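Ticket 178 – Teleoperation station 2, Voswood site
Status: Open, awaiting follow-up
Assigned to: Digby Ruddock

The operator reported a delay between the hand controller and the gripper during demonstrations of the gift bag task. The delay was noted on Wednesday, after 20 recorded demonstrations, and reached 800 ms.
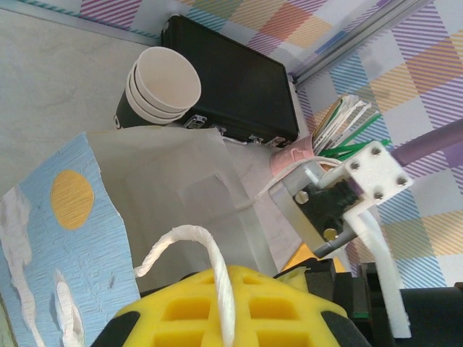 Wrist camera view, station 2: gift bag with rope handle, paper cups and black case.

The network cable was replaced and the controller restarted. The delay persisted – the Brastura control software log shows repeated buffer warnings. The affected demonstrations have been marked and will be excluded from training.

Action required: Hollis support to review the log. Operators are asked to suspend recording at station 2 until further notice.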